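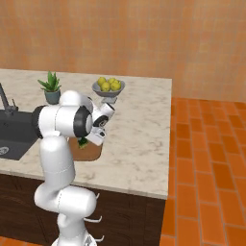 Simulation render: Amanuel Alemneh / Teshome Robotics Group

Let the Cheap Hand Win Once in a While

I have spent most of September watching a white arm reach for a green vegetable, and I would like to make a case that will annoy a few people I am very fond of. I think we pick grippers the wrong way. We read the spec sheet, we admire the grip force, we watch the video with the egg in it (there is always an egg), and only after the purchase order goes through do we ask what the thing looks like when it is folded over a cutting board with a sink on one side and a fruit bowl behind it.

My own group is as guilty as anybody. We had two candidates for our kitchen work, the Biseck and the Polov, both plain two-fingered hands, and for weeks the talk at lunch was all about force. The Biseck squeezes harder. The Polov costs a good deal less and closes a little slower, and you could hear in people's voices that they had already made up their minds, me included!

So we put both into the simulator and ran 351 trials apiece of the dullest job I could think of, picking a small green vegetable up off a board. Same counter, same controller, same arm. I wanted the comparison to be boring, and I'm happy to say it was.

What came out of it had very little to do with squeezing. The vegetable weighs next to nothing, and either hand could hold it all afternoon. The trouble was seeing it. When the arm bends down over the board, the hand and the elbow get between the camera and the very thing you are trying to pick up, and a bulky hand makes that worse.
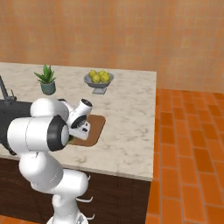 The hand down at the board, fingers out of sight from this side and only a bit of green showing.

Now, I know what my friends who work on controllers will say, because they have said it to me over a great many cups of coffee. They will say that a good controller doesn't need to see the last inch, that it should have the position already and simply go there. I have a lot of respect for that argument, and on a bare table I'd sign my name to it. But a kitchen is a place where things get nudged, and I would much prefer a hand that lets me check.

We lost roughly 200 trials across the two hands to what I came to call the blind inch, and the slimmer Polov lost fewer of them. When we moved the camera over to the sink side, both hands improved, and the gap between them got smaller. I found that a little humbling. I had been arguing about fingers for weeks when I should have been walking around the counter. 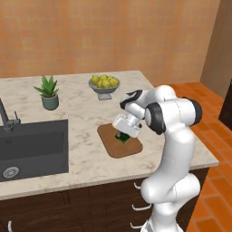 What I Would Ask a Vendor Now

I'd still ask about force, of course, and about price. But first I would ask for the hand's outline, from the wrist down, as a file I can load before I buy. Jinmont sends theirs if you write and ask nicely, and I wish the others would make it just as easy. Then I would put it over my own counter and try a handful of viewpoints before touching the controller at all.

I'd also ask people in my position to publish the dull trials along with the pretty ones. A simulated kitchen won't tell you everything, and I have no idea yet how the Polov's fingertips will wear over a year of real dinners. We will be mounting one on the lab arm next, with the camera on the sink side, and the Biseck is going back in its box until we have something heavier to lift.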